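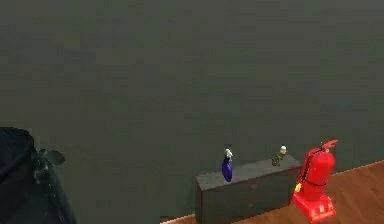 Robot teaching by demonstration

Robot teaching by demonstration is a family of methods in which a person shows a robot how to do a job and the robot's software learns from the recording. It is also called learning from demonstration, imitation learning or, in older factory manuals, teach-in programming. The appeal is easy to see: a person who could never write a line of code can still show a machine how to pick up a bottle, and the machine can pick up the idea too!

The methods fall into two large groups. In hand guiding, the teacher takes hold of the arm and moves it. In remote teaching, or teleoperation, the teacher stands or sits somewhere else and steers the arm through a device. Both can be used with real robots, and the second works just as well with robots that exist only inside a simulator.

Contents
1 Hand guiding
2 Remote teaching
3 Teaching in simulation
4 What is recorded
5 From recording to skill
6 Common difficulties
7 The Semia household set
8 See also

Hand guiding

Hand guiding, also called kinesthetic teaching, is the oldest form still in wide use. The motors are put into a soft mode in which they carry the weight of the arm but give way to a push. The teacher then leads the gripper through the task while the joint sensors take down every angle along the way.

It is a wonderfully direct way to work. The teacher can feel when the arm is close to the end of its reach, and beginners often get a usable recording on their first afternoon. The drawback is that the teacher's own hands and body can block the robot's cameras, so a system that learns from pictures may end up with a lot of sleeves and elbows in its training data. Two-armed robots are harder still, as one person has to lead both arms at once and keep an eye on the grippers.

Remote teaching

In remote teaching the robot is moved at a distance. The main kinds of device are:

Leader arms. A smaller or lighter copy of the robot sits in front of the teacher, and the robot follows its joints. Leader arms are quick to learn and good for fine work.

Handheld controllers. The teacher moves a tracked controller through the air and the gripper follows the hand. A trigger usually opens and closes the fingers. Many systems have a clutch button that pauses the link, so that the teacher can bring a tired arm back to a comfortable spot without moving the robot.

Six-way mice and joysticks. These are cheap and sturdy, though turning and sliding the gripper at the same time takes practice.

Keyboards. Slow, but still handy for checking a new setup or driving a mobile base.

Delay matters a great deal. When the picture lags behind the hand, teachers fall into a stop-and-wait rhythm, and the pauses get recorded along with everything else. A robot trained on such data may learn to hesitate in the same places. Some groups trim the pauses before training; others leave them in and rely on a larger number of recordings.

Teaching in simulation

A simulator lets the teacher work in a made-up room with made-up objects. Nothing can be broken, the room can be put back in order with one key press, and the same job can be shown again with the furniture moved, the colors changed or the lights turned down. The computer also knows exactly where every object is, something that takes a good deal of effort to measure in a real kitchen or hallway.
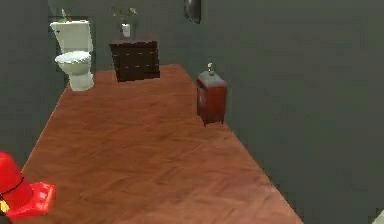
Household rooms are a favorite choice for this kind of work. They mix large pieces that the robot has to steer around with small ones that it may be asked to fetch, and they leave room for odd combinations. A simulated room does not need to be tidy or even sensible to be useful. A robot that has only met bottles on kitchen counters may go looking for a counter when it should be looking for a bottle, and mixing up the surroundings is one way to loosen that habit.

The weak point is contact. Simulated friction, soft materials and liquids are all simplified, and a grasp that holds in the simulator can slip on a real table. Simulated recordings are therefore often blended with a smaller number of real ones.

What is recorded

A single run through a task is called a demonstration or an episode. A typical episode holds:

- the camera pictures, often from a fixed viewpoint and from the gripper
- the position of each joint
- the opening of the gripper
- the commands sent by the teacher
- a short text naming the task, such as "bring me the spray bottle"
- a mark for success or failure

Pictures and joint readings need to share one clock. If the two drift apart by even a fraction of a second, the software is taught that the gripper closes before it has arrived.

From recording to skill

The simplest way to use the recordings is behavior cloning: a model is trained to give the same command that the teacher gave in the same situation. This works surprisingly well for short tasks. In longer ones small errors add up, and the robot drifts into positions the teacher never visited.

A popular cure is to let the robot try while the teacher watches and takes over when things go wrong. The corrections are saved and added to the training data -- and they are precious, as they show how to get out of trouble.

Common difficulties

Teachers differ. One person approaches a bottle from above and another from the side, and a simple model may settle on a path between the two that suits neither. Later models handle several styles in one data set, but many projects still hand out a short guide on preferred grasps.

Fatigue is the other steady problem. Recordings made late in a session tend to be jerkier and to contain more failed grasps.

The Semia household set

Semia is a collection of remotely taught household tasks put together in Osville under Tia Goodall. The first release is dated 17 June 2020 and holds 782 episodes covering 18 tasks, with up to 500 further practice runs kept in a separate folder. The practice runs have proved popular with people who study how teachers improve -- you can follow a newcomer from the first clumsy reach to a smooth one. The files use the Pudix format, which stores the pictures and the joint readings together.

See also

Behavior cloning
Motion planning
Segura (teleoperation software)
Teach pendant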